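Progress Report to Rotero: Gistthorpe Herb and Incense Line

Period covered: April

Summary

We are behind where the proposal said we would be. Of the 462 bundles of rosemary and mugwort promised for the spring catalog, 300 are tied and labeled. The rest are waiting on mugwort from Steiner, who have moved the delivery twice. I would not plan around their new date.

Sales

Plirnadside took 73 incense cone sets on trial. They call the response "encouraging." I have seen no reorder, so I am leaving it out of the forecast until one arrives.

Small goods and sorting

Charm bags, resin samples and loose stones are still the slowest part of packing. The plan claimed that better storage would cut packing time by almost half. I see no sign of that yet, and we have no timings from before the change to compare against — a gap we should have caught in the proposal. 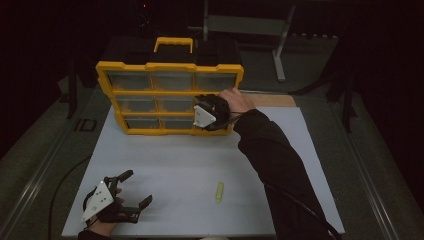
Product claims

We have removed "cleanses any space" and "guaranteed protection" from 2 listings. The new wording says what the item is made of, how long it burns and how it is traditionally used. Customers may like it less, but we can stand behind it.

Next period

Finish the remaining bundles if the mugwort comes. Time the packing bench every Thursday. We ask Rotero to hold the next payment for printed packaging until Plirnadside reorders or declines.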